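Library > Materials and Finishes > Part Two > Chapter 11

Chapter 11
Wood Surfaces in Service

11.1 Scope of the chapter

Chapter 10 treated wood as a structural material. The present chapter deals with wood as a surface: how boards are joined into a flat panel, how the panel moves as the moisture in the air changes, and how a finish slows that movement without stopping it.

Three terms are used throughout. The face is the broad upper side of a panel. A seam is the line where two strips meet. Movement is the change in width across the grain; change along the grain is small enough to be left out of most shop calculations.

Most of the measured data come from the Wurkthorpe trials, in which Thanasis Tzanetos followed 289 panels in daily use. The panels were weighed and measured every August. Of these, 145 were finished on both faces and the rest on the upper face only. The full set of 2,517 readings is given in Appendix C -- readers who need only the design values may go straight to Table 11.4.

11.2 Strip panels 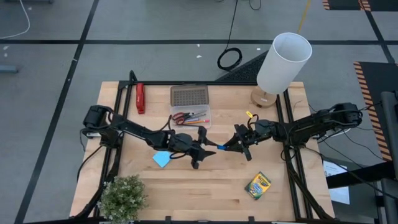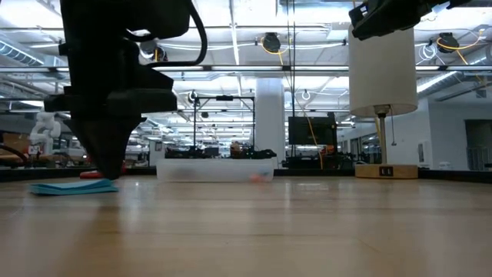 A strip panel is made by gluing narrow lengths of wood edge to edge. Each strip moves a little, and the total across the panel is the sum of these small changes. Where the glue line is sound, a seam stays thin and level with the face. A glossy finish makes the face easier to inspect, as in the second illustration, where the lights are mirrored in the tabletop and both thin seams and faint scratches can still be made out. Scratches of this kind should be recorded apart from seam faults. A scratch may cross a seam at any angle, while an open seam follows the edge of the strip. The Farmont method, set out in Section 11.3, scores the two separately and requires that the panel be read under a low side light.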